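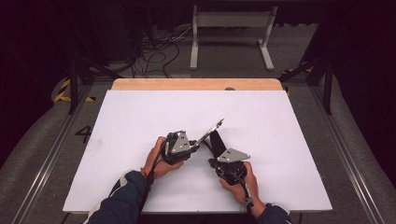
Why put a white board on top of a perfectly good table?

"Small dark parts show up on it. Drop a black screw on wood grain and you can spend a long time looking for it. On a plain white surface you see it right away."

The woman who runs the bench room at Vollton has been asked this before, mostly by new hires who would like to work straight on the wood. The company does small assembly and repair jobs from a building in Girkham, and she has been in charge of its work surfaces since the lease was signed. She asked that her name be left out, as she doesn't like seeing it in print.

Her tables are light wood with rounded corners. She bought the first ones used, for $442 including delivery, and has had no cause to replace them. The boards are a separate purchase. She looked at a fitted top from Drideck that would have come to $2,440 for the room and decided against it.

"It was a nice product. But it gets screwed down, and I wanted something I could lift off and take to the sink. I spent $719 on loose boards and cut some of them myself."

Scuffs don't bother her much. Gray marks come from rubber and metal being dragged across, and most will lift with dish soap and a soft cloth. She won't allow scouring powder in the room. "It takes the mark off and it takes the finish off too. Then the next mark goes in deeper and you're stuck with it."

She is stricter about what gets left on a board at the end of a shift. Tools go back to the drawer, scraps of wire go in the bin, and flat panels are stored on edge. A panel laid face down picks up every bit of grit under it.

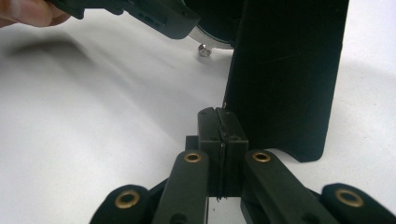

"With a dark sheet you'll see every scratch as soon as the light hits it," she said. "So I tell people to stand it up, and to pick it up when they want to move it. Don't slide it. If it has to be laid flat, wipe the board first."

Thin wire gets its own rule. She wants ends trimmed before a piece goes into stock, and she doesn't want anyone straightening it against the edge of the board, which leaves a groove.

The room got its current layout in September, when the tables were pulled away from the wall so that people could get to all sides. She had copied the old arrangement from a shop she worked in on Mercado, where the benches were long and everyone sat in a row.

"I thought that was how you did it. Then I watched people here lean over each other all day to reach the back of the table."

Her next job is the far edges of the boards, which she would like to round off to match the tables. She has a file and a sanding block set aside for it, and plans to start with the oldest board.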